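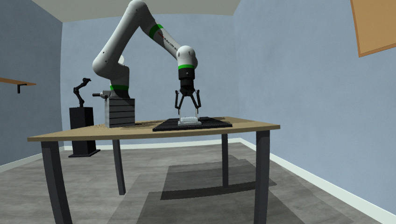
Gindlow Packaging Group
Minutes of the Automation Review Meeting, May
Held in the upstairs training room, 9:30 a.m.

Present: Araceli Segura (chair), Adeel Swati (minutes), two from the packing line, two from maintenance, one from purchasing
Apologies: the night shift lead, who sent a page of comments that was read out under item 3

1. Welcome and last month's minutes

Araceli thanked everyone for coming up so promptly, especially the packing line people, who had been on their feet since six and were very glad to see the coffee. The minutes of the April meeting were accepted with one correction: the conveyor guard was ordered by maintenance and paid for by purchasing, and the minutes had it the other way around. Adeel apologized and has fixed it.

2. The Gideck trial

Most of the morning went to this item, and happily so. For anyone who missed April, Gideck is the simulation service sold by Grostinier. We send them the size of our table, the arm we have in mind, the gripper and the parts, and they build a room on the computer where the arm can be run through its picks before we spend anything on equipment. Our trial account has been open for the whole of the month.

Adeel took everyone through the setup on the big screen. The trial room has the white arm on its gray pedestal left of center on a wood-topped table, with the two-finger gripper working straight down over a flat black mat. The part is the small clear block we chose as a stand-in for our clear boxes, which everyone agreed are the most troublesome thing we handle. He paused with the fingers hanging on either side of the block so that people could come up and have a proper look, and several did.

Results to date: Adeel has run 440 pick attempts with the clear block, and 389 of them ended with the block lifted and held. He was careful to say that these are all simulated picks, and that the vendor makes no promise that a real arm on a real floor will match them. Of the misses, most came when the block had been turned at an angle to the fingers. A smaller group happened when the block started close to the rim of the mat and a fingertip touched the rim on the way down.

There was a good long discussion. The packing line wanted to know whether the simulated block slides the way a real one does on a rubber mat. Adeel said that the slipperiness of the mat is a setting, that he had left it at the value Grostinier supplied, and that he would very much like somebody from the line to help him find a better number. Maintenance asked about the approach height and whether it could be lowered between picks to save time. It can, and Adeel changed it there and then and ran it again for the room, which took only a moment and was rather fun to watch.

Araceli asked the question she said she had been saving up, namely how the system knows where a clear block is. In the trial the program is simply told the position. Camera finding is a separate module called Gentile, also from Grostinier, and it isn't included in our trial account. This caused some concern. Everyone who has ever tried to get a sensor to notice a clear box (which is most of us) felt that the finding is at least half of the job, and that we shouldn't go much further on the strength of the gripping alone. Purchasing will ask for Gentile to be switched on for the rest of the trial.

Maintenance also mentioned that the shoulder and elbow swing quite high on the long reaches. Our real bay has the cable tray overhead, and the trial room doesn't. Adeel will measure the bay and have the tray added to the model.

3. Comments from the night shift

Read out by Araceli in full, with thanks for the trouble taken. The main points were these. The night crew would like the room to be drawn to match our own bay, including the doorway, before anybody is asked to form an opinion on the layout. They would like the training to be offered at a time when they are awake. They also asked whether someone without any programming background could change a pick position. Adeel thinks so, having had none himself for this particular program, and offered to stay late one evening and sit with anybody who would like to try. The offer was warmly received.

4. Cost

The full service is quoted at $2000 for the year, with one seat. Extra seats are priced separately and purchasing doesn't yet have that figure in writing. The quote stands for 54 days. Purchasing felt the price was fair for what we have seen but would like to know what happens to our saved rooms if we don't renew, and whether we can take the pick programs with us. The group agreed that this needs a written answer.

There was some talk of buying the physical gripper now and trying it by hand on a bench. Araceli could see the appeal but asked that we hold off until we have seen Gentile at work.

5. Decisions

The trial will continue for another month. No order will be placed for an arm, a gripper or the full service before the next meeting.

6. Actions

Adeel Swati: repeat the picks with the block turned at different angles, and again with it placed nearer the rim; measure the bay and send the cable tray and doorway dimensions to Grostinier; arrange the evening session with the night shift.
Araceli Segura: write to Grostinier about the saved rooms and pick programs.
Purchasing: request access to Gentile; get the price of extra seats in writing.
Packing line: bring up a dozen clear boxes, scuffed ones included, and help Adeel with the mat setting.

7. Any other business

The label printer by bay door two is sticking again and maintenance will look at it after lunch. Whoever left the blue lunch bag in the training room refrigerator is kindly asked to collect it.

The meeting closed at 11:10 a.m. The next one will be in June, same room, with the time to be confirmed once the night shift has been consulted.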